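Zorier Cup

The Zorier Cup is a yearly robotics competition for secondary school and college teams.

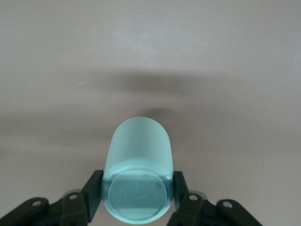 A plastic cup held on its side between the two fingers of a gripper. Photo: Zorier Cup archive / Ploltell Robotics Club

The Zorier Cup is a student competition in robot handling, held each July in the town of Truvville. Teams build or adapt a two-fingered gripper, fit it to an arm and use it to pick up, turn and set down light household objects. The competition is best known for its cup round, in which the objects are thin plastic drinking cups, and many entrants know the whole event simply as "the Cups". It is run by the Deschamps Technical College, which also provides the hall, the tables and the practice arms.

History

The competition grew out of an end-of-year project at Deschamps Technical College. Students on the second-year automation course were asked to clear a table using one arm and a gripper of their own making. The first projects used wooden blocks, which most groups could lift with little trouble. Staff then changed the blocks for cups, and the pass rate fell sharply. Cups bent, slipped out of the fingers or rolled off the table, and the course notes from that period include a long section on how to stop them doing so.

The task was opened to outside schools after the Ploltell Robotics Club asked to take part. For its first two years as an open event it had no name of its own and was listed on the college's website as the "open table task". The present name comes from the Zorier workshop, a local maker of small machine parts which paid for the first set of practice arms. The workshop no longer pays for equipment but the name was kept.

The largest entry so far was 88 teams, after which the college brought in a qualifying stage. Schools now send a video of a single lift and a short written report, and the teams chosen from these are invited to Truvville.

Format

The event has three rounds. All are held on the same day, with practice in the morning and scored runs starting at 1 pm.

In the block round, each team moves a set of wooden blocks from one marked area to another. It is meant as a warm-up and counts for little in the final score.

In the cup round, cups are placed on a plain table top, some standing and some lying down. The arm must pick up each one, hold it clear of the surface and put it down upright inside a ring. A cup that is dented when the judges inspect it scores nothing, even if it has been placed correctly. Teams may choose the order in which they take the cups, and most leave the ones lying down until last.

In the open round, teams show a task of their own choice. Past entries have included sorting spoons, stacking saucers and putting lids on jars. This round is marked by a panel and takes up most of the late afternoon.

Equipment

Grippers must have two fingers and may not use suction, magnets or glue. Linkage grippers, where jointed arms move each finger inwards, are the most common type, as they can be cut from flat sheet and repaired on the day. Finger pads are allowed. Soft pads give a better hold on smooth plastic but wear quickly, and teams are told to bring spares.

A camera may be fixed at the wrist, looking out along the fingers. Many teams rely on it for the last part of the approach, when a camera mounted above the table can no longer see past the gripper. Frosted and see-through cups are known to cause difficulty. Their edges are faint against a pale table, and the shadow of the cup or the arm is sometimes picked out as an object in its own right. The rules allow teams to bring one lamp of their own – a change made after several complaints about the hall lighting.

The cost of materials for a team's gripper is limited to 2,000 Truvville credits, a points system used only within the competition. Each part on the approved list has a price in credits, and printed parts are priced by weight. The arm, the camera and the computer do not count towards the limit.

Scoring

The highest possible score is 2,000 points. The cup round carries more than half of these. Points are lost for touching the table with the fingers, for dropping an object and for any use of the stop button by a team member. Each team may ask for 2 restarts during the day without penalty. If teams finish level, the one with the lighter gripper is placed higher.

Teaching use

Several schools use the cup task in lessons without entering the competition. The college gives out a set of worksheets covering grip force, friction and simple linkages, along with drawings for a basic gripper. At the Ploltell Robotics Club, new members start by closing a gripper on a cup by hand control, in small steps, and writing down the setting at which the cup stops slipping and the setting at which it begins to bend. The gap between the two is often small. Members repeat the exercise with the cup gripped near its base and then near its rim, where the wall gives way more easily.

The club's notes are free to copy and are kept with the competition rules on the college's website.

See also

Deschamps Technical College
Ploltell Robotics Club
Robot end effector
Educational robotics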